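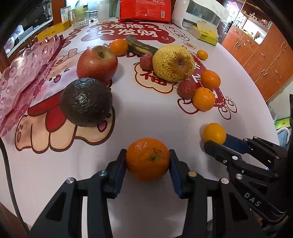
Does Washing Fruit in Vinegar Make It Last Longer?
Leobardo Arriaga
Food and Household Science, final project
13 October 2018

Background

My aunt washes every piece of fruit in vinegar and water the minute it comes into the house. She says it keeps twice as long. I have seen the same claim on the back of a bottle, on a poster at the Jalgate market, and in more videos than I wanted to watch for this class. Most of them say "studies show" and then don't name a study. I picked this topic because I didn't believe it, and I should say so up front, since my teacher pointed out that a person who expects nothing will often find nothing.

The usual explanation is that vinegar kills mold on the skin. That could be true and still not matter much. Fruit goes bad for other reasons too, like bruises, drying out, and being stored too warm. Killing mold on Monday's skin doesn't stop new mold from landing on it later.

What I did

I bought mandarins from one stall in Firport so they would at least have come from the same place. I split them into three groups. One group got no washing. One was rinsed in plain tap water. The last one sat in vinegar and water for the time my aunt uses, then got rinsed. Everything was dried with a clean dish towel and put in open bowls on the same shelf in our kitchen, and I checked them every evening for 14 days.

I called a mandarin spoiled if it had visible mold or a soft spot I could push in with my thumb. The thumb test is a weak part of this project. I knew which bowl was which, and I'm sure I pushed harder on some than on others.

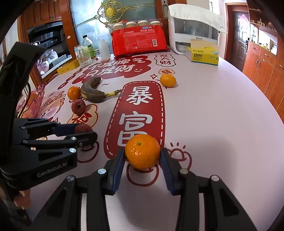

Cost came into it as well. A lot of the advice online ends with a link to a special fruit wash. Funix sells one in a spray bottle, and the store near school wanted a lot more for it than for a jug of plain vinegar. I didn't test it. I had a budget and would have had to buy it myself.

Results

For the first 7 days there was no difference I could see. All three bowls looked fine and smelled fine. In the second week the bowl rinsed in plain water did worst. Mold started near the stem end on a couple of them and spread to the ones they were touching. The vinegar bowl and the unwashed bowl finished close to even, with the vinegar bowl very slightly ahead. I would not bet money on that gap.

My guess is that the water bowl went bad because I didn't dry it well enough. If so, that says more about my towel than about water.

What other people told me

I asked Mrs. Huerta, who runs the stall, whether she washes her fruit. She doesn't, and she thinks people should wait until right before they eat it. She also told me the best thing is to buy less at a time, which is odd advice from somebody selling fruit. My aunt looked at my results and said I used the wrong vinegar.

Problems with this project

The groups were too small. One bad mandarin could change the whole result. I ran it once, in one kitchen, with one kind of fruit. Berries might turn out differently, and most of the videos are about berries.

What I think now

I still don't believe fruit keeps twice as long. It might help a little. Next time I would do strawberries, have my sister label the bowls in secret, and pick out anything moldy right away so it can't ruin the rest.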